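The August schedules have now been published, and it is possible to form a reasonable view of how each of the main channels intends to spend the autumn. This blog has followed television drama and comedy for some years, and the practice here has always been to set down expectations before the first episodes are shown, so that readers may hold the author to them later.

The general picture is one of caution. Most of the returning programmes are in their third series or beyond, and the new commissions have been placed directly after an established title in the hope that the audience will stay seated. It is an old method and it still works. The difficulty is that a weak programme can live for a full year on the strength of the one before it, and the viewer who tunes in for the first hour is then counted as a supporter of the second.

The title that will attract most attention is Manzano, the harbour drama, which returns for its fourth series at nine o'clock in the evening. The third series was, in the view of this blog, the best of the three so far. It took the sensible step of leaving the smuggling plot alone for several episodes and allowing the two sisters to run the boatyard, argue over the accounts and fail to speak to their father. Those episodes were quiet and well judged. The closing pair returned to the chases and the warehouse, and suffered for it. Early notices suggest that the new run is shorter and will remain almost entirely in the town. That would be welcome. 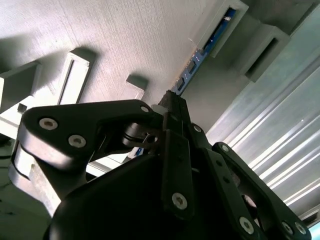 There remains the question of the theme music, on which a number of readers have written in. The original version, with the accordion, was replaced at the start of the second series by a slower arrangement. The author preferred the original and continues to do so. No information has been released about which will be used this time.

Manzano is followed at ten o'clock by Eleck, a new legal series set in a small firm above a row of shops. A preview of the opening episode was made available, and it was competent throughout. The lead performance is strong. The court case is introduced within five minutes and settled within the hour, and the personal matter held over for the following week concerns a partner who may or may not be leaving. Regular viewers of legal drama will have met every part of this arrangement before. The writing does have a dry humour that many of its rivals lack, and there is a very good exchange about a photocopier lease. It would be fair to give it four episodes before reaching a judgement.

Comedy is less well served. The only returning title of any weight is Skillside, set in an evening college where adults attend classes they do not need. Its audience is small and extremely loyal. A request was placed on this blog in the spring for readers to name the comedy they would least like to lose, and 1,602 replies were received, a far larger number than had been expected. Skillside was named in more than 1,000 of them. The remainder were spread thinly over a great many titles, several of which ended long ago and are therefore in no danger.

The programme has nevertheless been moved for the third time. It now occupies a 30-minute place late in the evening, between a repeat and the news. Loyal viewers will find it, as they did on the last two occasions, but a comedy cannot add to its audience when its hour changes every year. The decision is a poor one and the channel ought to reconsider it before the winter.
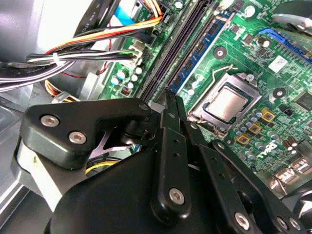 Readers have also asked for an opinion on Sateck, the long-running hospital serial, which reaches its 168th episode in the first week of the season. The author stopped watching at the end of the sixth series, when the flood in the lower wards was followed so closely by the fire in the upper ones, and has not returned. This should not be taken as a verdict on its present quality. It draws a large and steady audience, the cast is well liked, and relatives of the author speak of it with great warmth at family meals. There are simply only so many evenings available, and two hospital serials already claim a share of them.

Anyone wishing to begin Sateck at this stage is advised by those same relatives to start with the eighth series, when the new senior surgeon arrives and most of the earlier storylines are closed.

The remaining schedules consist largely of quizzes, property programmes and films shown many times before. They will not be covered here. Weekly notes on Manzano and Eleck will be posted the morning after each broadcast, with plot details kept below the opening paragraph for the benefit of those who record. Skillside will be reviewed at the middle and the end of its run. Comments are open as usual, and readers are asked not to disclose the ending of the third series of Manzano, as several have written to say that they are still catching up.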